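Undwood Hedge Notes

A plain-text collection of hedgerow observations, kept by people who walk the lanes near Undwood and write down what they find. Version 4, put together on 2018-01-12.

What this is

We love hedges. If you have never stood next to an old one in late winter with a notebook and a flask of tea, please do, because there is so much going on in there! Hazel catkins, last year's nests showing through, dog rose hips going soft, and moss creeping up the north side of nearly everything. This project gathers up notes on all of that and puts them in a form that other people can read, search and add to.

The notes cover 100 stretches of hedge. A stretch runs from one gate, gap or corner to the next, so some are very short and one (the long one behind Mollex Farm) takes most of a morning if you do it properly. Each stretch has its own file, and each file can hold as many visits as people care to make.

The first notes were made by Eirini Galanis, who wanted to know which of her local hedges had spindle in them and ended up writing down everything else too. Her early entries are still in the set, unedited, and they are a joy. She has a whole paragraph on the smell of wet elder.

What's in the folder

stretches/ holds the hedge files, named by lane and then by number.
species.txt is the list of plant names we use, with local names next to them.
lanes.txt says where each lane starts and ends, in words.
sketches/ has scanned pencil drawings, mostly leaves and buds.
CHANGES.txt lists what was altered between versions.

There are no map references in this version. Several stretches run beside gardens or working yards, and we agreed with the owners that directions in words were enough. They really are enough, by the way. "Left at the trough, then up until the holly" will get you there.

How a visit is written down

Every visit has four parts: the date, the weather, the plants, and anything else. Please keep them in that order, with a blank line between them. The weather can be very short ("grey, still" is fine). The plants go one to a line, using the name from species.txt, and after the name you put R for rare, S for some or L for lots.

"Anything else" is where the good stuff lives. Bird song, badger hair on the wire, a gap that has been filled in, a new stile, the first brimstone of the year. Write as much as you like in there. Junaid Khokhar once wrote up an entire argument between two wrens and we kept all of it.

A short entry looks like so:

Date: early February
Weather: frost till ten, then bright
Plants:
hawthorn L
hazel L
field maple S
spindle R
Anything else: catkins fully out on the south side, still tight on the north. Fieldfares in the top of the maple. Someone has laid the first part since last time, and laid it beautifully.

Naming the plants

Most of the muddle in the older files comes from names. One person's mayflower is another person's hawthorn, and "wild plum" was being used for at least two things. Saqib Rind went through the lot for version 3 and sorted it out, which took him the whole winter, and the files are far easier to use for it. Where he couldn't tell what the writer meant, he left the old word in and put a question mark after it. Please don't tidy those away unless you have been back to the hedge and looked.

Brambles are all just "bramble". We know there are hundreds of kinds. We tried. Danish Mohmand still has a shoebox of pressed bramble leaves from the attempt, and if you are a bramble person he would be very pleased to hear from you.

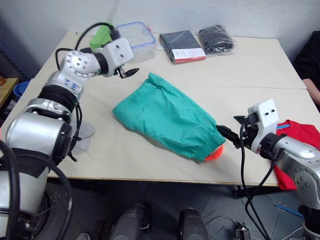 Willows are nearly as bad. Put "willow" if you're unsure, and "goat willow" or "crack willow" only if you have seen the leaves as well as the buds. Elms go in as "elm", and do look closely at them in early spring, when the tiny reddish flowers come out on bare twigs. They are easy to walk past and completely lovely.

Using the notes

Anyone may use them, for anything, with no need to ask. So far they have gone into a school nature trail, a parish newsletter, a set of walks for the Rizvi reading room and somebody's very good radio play. If you do make something, a line saying "from the Undwood Hedge Notes" would be kind, and we'd love to see it.

A few things to bear in mind before you lean on them too hard. The visits are not spread evenly. Lanes close to the village get far more than the ones over the hill, and fine weekends get more than wet Tuesdays. A plant missing from a file may well be in the hedge. Ivy was hardly noted at all in the first version, as everyone thought it too common to mention, so please don't write that ivy is spreading on the strength of these files! R, S and L are judged by eye as well, and some of us are more generous with an L than others.

Known problems

The three files for Grostamix Lane have visits out of date order. They are all there, just shuffled.

Some sketches were scanned upside down. Grigore Jitaru is turning them round as he finds them.

"Dogwood" and "spindle" may be swapped in a few winter entries for the lower lanes, where the writer was going by twig colour alone. These want checking in autumn, when the pink spindle fruits settle the matter from ten paces.

Adding your own

Send a visit as plain text, in the layout given further up, with the name of the stretch at the top. Handwritten notes are welcome too and one of us will type them in. New stretches are very welcome, and so are second and third visits to old ones, especially in the dull months. November is terribly thin.

Shut the gates, keep to the path, and leave nests alone even when they look long empty. Eirini has the spare copies of species.txt printed on card, which survive a wet pocket much better than paper.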